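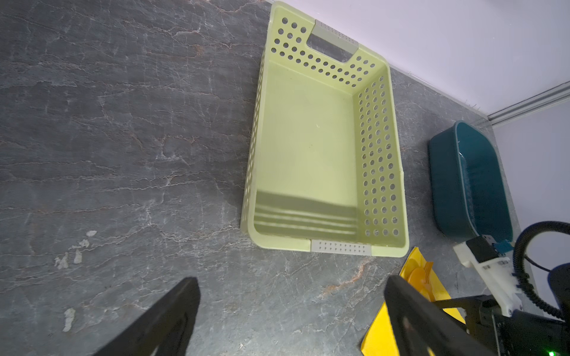
Setting up a Pristex two-arm kit for cloth work takes an afternoon if the arms are already bolted down and calibrated. The steps below start from that point and finish with a routine that takes hold of a piece of fabric and keeps hold of it. The kit was supplied by Rowbotham with the standard fingers and wrist cameras, and everything was run on an ordinary bench. Begin with a container and leave the cloth in the cupboard for now. A rigid plastic basket such as the light green one is a good first target, as the rows of round holes in its walls give the camera plenty of edges to work with. A dark, glossy tub is harder, so leave that until the basket is reliable.

What you need
The kit and its controller
A laptop with the Brinska software installed
A basket or similar container
A piece of plain cloth in one strong colour
A 2 mm hex key

Step 1. Check the wrist camera view
Open the camera page in Brinska and move the arm until both fingertips are visible at the bottom of the view. If only one shows, loosen the camera bracket with the hex key, turn it slightly and tighten it again. Save the view. The software uses it as a reference each time the kit starts, and it will stop with a warning if the bracket has been knocked.

Step 2. Set the hover height
Set hover to 230 mm above the bench for the first runs. You can bring it down later. Lower settings are quicker, but the near rim of a tall container ends up too close to the wrist. Run the approach a few times with the gripper open and watch the cable on the other arm. It needs enough slack to loop freely at full reach.

Step 3. Teach the cloth approach
Lift the cloth by hand or with one arm and bring the second arm in from underneath. Aim for a spot where the material already gathers. A bunched end gives the fingers something to close on, while a flat stretch tends to slide away from them. Stop just short of contact and save the position as your pre-grasp. 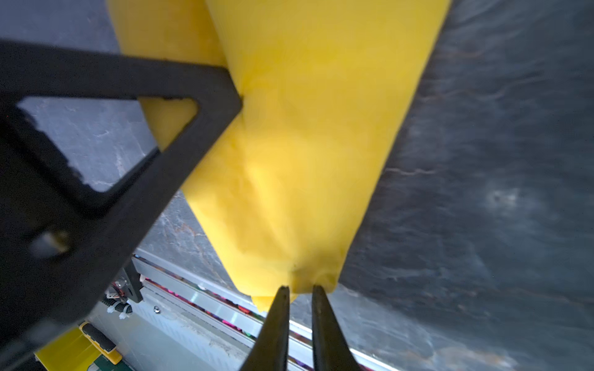

Rowbotham Bench Notes, Issue 11

Line the gap between the fingertips up with the gathered end before you close. If the gap sits to one side, correct it with the wrist. Moving the whole arm shifts the hover point as well, and you will have to go back and save that again.

Step 4. Close and hold
Set closing speed to 16 per cent. The default is fine for boxes and too fast for fabric. Brinska has a slider for grip force – start at the low end and raise it one notch at a time until a light tug by hand doesn't pull the cloth free. Save the value under the name of the fabric.

Where there is a fold, close on the place where the folded flap meets the main sheet. You get several layers between the tips and a firmer hold. Keep any rods or other hard parts out of the pinch, or the fingers will stop early and report a good grip on very little cloth.

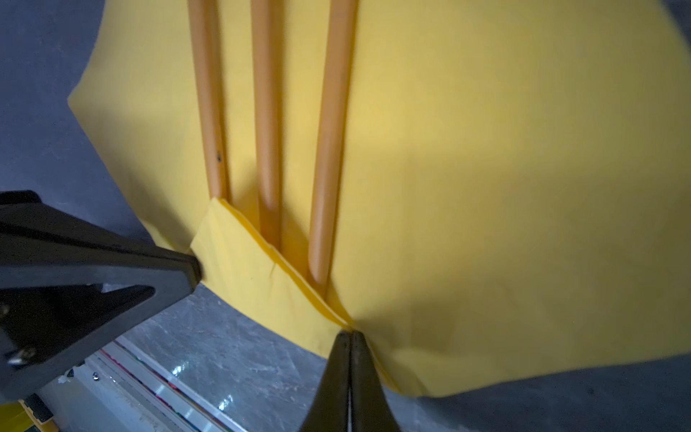
Signe Sandberg wrote in to disagree with the force setting. She runs the same kit with Pruris finger pads and finds that with the pads on, the lowest notch holds most cottons, and that going higher leaves marks on anything with a sheen. She also saves the pre-grasp twice, once for each arm, "because you will swap them sooner or later and forget." The pads are sold separately and we have not tried them.

Step 5. Save the routine
Go to File, then Save Routine, and tick Include Camera Reference. The box is off by default. Without it the routine will load on another controller but will not run until you repeat Step 1.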